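Looking at Still Life: Notes for Week 6
Introduction to Writing About Art
Handout updated 27/05/2026

These notes go with the reading on small still life painting. Bring them to the tutorial, along with your draft of the short review.

1. What the review is for

Your reader hasn't been to the show. Before you give an opinion, tell them what is hanging, how big it is and what it is made with. Last year's reviews of the Pladbridge exhibition often ran to half a page before naming a single painting. Name one in your first two sentences. 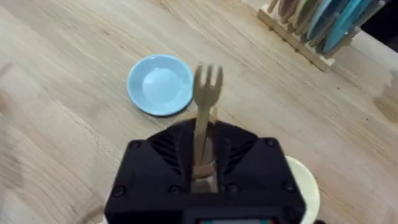
Size matters more than students expect. A canvas you could carry under one arm asks you to stand close, and a wall-sized one pushes you back. Reproductions in the reader are all printed at the same width, so check the caption for measurements.

2. Colour words

Keep them plain. "Grey-green" is more use than "moody". If a colour changes across the canvas, say where. The Kukberg panels are a good case for practice: all 11 use the same brown ground, but it shows through in only six of them, mostly near the edges.

Don't guess at pigments. If the wall label says oil on board, write oil on board.
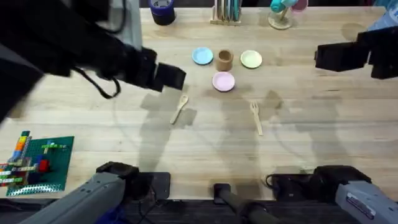 3. Hanging and light

Note what is beside the work and what is across from it. At Pistmont the Şimşekoğlu interiors were hung in one long row with no labels, and visitors had to match numbers to a printed sheet. A reviewer can mention this in one sentence. It affects how people move through the room and how long they stop at each picture.

Daylight or lamps should be noted too, along with any glare on glazed works.

4. Length and submission

The review is 900 words, not counting the title or the list of works. Submit through the course page by the first week of June. Late work follows the usual rules in the course outline.

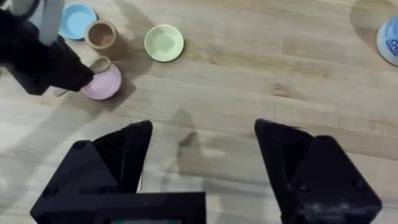
Can I review a show I have only seen online?

For this assignment you need to have stood in the room. Online viewing is fine for the week 11 exercise, where you compare two catalogue entries.

Reading for next week: the essay on tabletop painting, first section only.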